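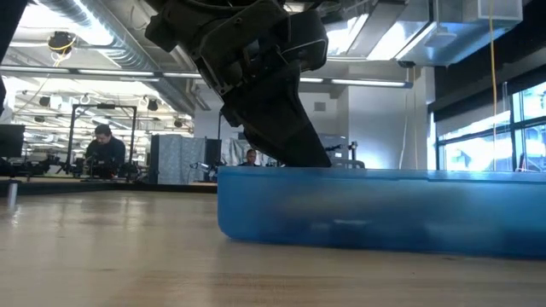
Members of the Wotport shared workshop have spent most of the winter building a two-armed robot station, and the pair of arms has now reached the stage that everyone was looking forward to back when the whole thing was a sketch and a pile of metal bars. They call it Abdella, a name that was settled on long before there was a single bolt in place, and it lives in the big open room with the silver ductwork and the tall windows, where there is plenty of daylight and (in January, at least) a good deal of cold air to go with it. The task it is being taught at the moment is a humble one. A gripper comes down to the rim of a translucent blue plastic bin, and the members behind it want it to learn how to find that rim, take hold of what is inside, and set it down somewhere else without tipping anything over.

The idea came out of a very ordinary annoyance. The workshop runs a lending shelf of small parts and craft supplies, and at the end of a busy evening all of it has to be sorted back into its bins by hand. One of the members, who had been tinkering with motors at home and had run out of kitchen table, wondered out loud whether a pair of arms could do some of that. It took a few weeks of talking it over, and quite a lot of coffee, before the group agreed to give it a try and set aside a corner for it.

Money was the first question, as it usually is. The group put in $1000 from its tool fund, and members made up the rest with parts from their own drawers. The metal bars for the frame were cut in the workshop, and the table was put together there as well. Conau, the hardware store two streets over, let the builders go through its leftover brackets and take what they liked, and they liked quite a few of them! Eleven members have worked on the build at one time or another, though on most evenings it is a smaller bunch, and not always the same one.

Getting the arms to stay put was harder than anyone had expected. The first version of the frame was too light, and whenever both arms moved at once the whole table would shiver. The second version has rails running around the edges of the wood and short posts at the corners, and it is a great deal steadier, to everyone's relief. The members then took most of a month getting the cables sorted out, a job that was started over more than once, and they will happily tell you about it at length if you bring it up.

Then there was the matter of what to practice on. Soft things were tried early and given up for the time being – they fold, they slide, and they are hard on a beginner's patience. Long thin pieces turned out to be a friendlier place to start. They can be laid side by side in a container, they don't cost much, and if one of them drops it is easily picked up again and put back for another go.

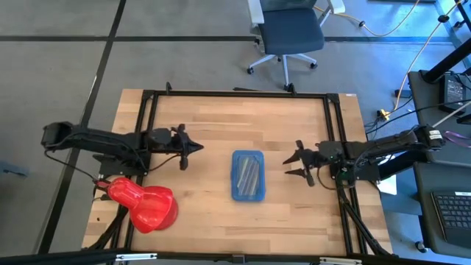 The two arms of the Wotport station facing each other over a container of thin sticks.

Each practice run is kept short. A member sets out the container, lets the arms go through the motion, and writes down how it went in a spiral notebook that hangs from a nail by the door. In the week before this item was written the notebook had gained 36 new entries, some of them a single word long and a few that run on to a second page. The longer ones are mostly from evenings when something odd happened and more than one person had a theory. Reading back through them is a nice way to follow the project, and it gives you a fair idea of how many small decisions go into one simple-looking movement.

The group has been open about how much is left to do. The arms are slow, and the members would like them to stay slow for a while yet. Lifting one piece at a time is still the aim, and picking up a piece with one arm and handing it over to the other is further off. There is also a friendly argument going on about the gripper fingers. One side would like to try softer tips, and the other side would prefer to leave them alone until the current ones have had a fair chance. Both sides have made their case in the notebook.

Word has gotten around in the meantime. A group from the neighboring workshop in Bunmont came by to have a look and stayed for over two hours, and they went home with a parts list and a promise of help with their own frame. The Bunmont builders are planning something smaller, with one arm and a narrower table, and the two groups hope to swap notes as they go along. A couple of people who had only ever come in for the sewing machines have asked to learn how the arms are set up, and they have been very welcome.

Visitors can see the station for themselves in February, when the workshop holds its winter open house. The arms will be running for part of the afternoon, and members will be on hand to answer questions and to let anyone who is curious have a close look at the frame while the power is off. Children are welcome with an adult. Admission is free, there will be soup, and anyone with small lidless plastic bins to spare is asked to bring them along and leave them on the lending shelf.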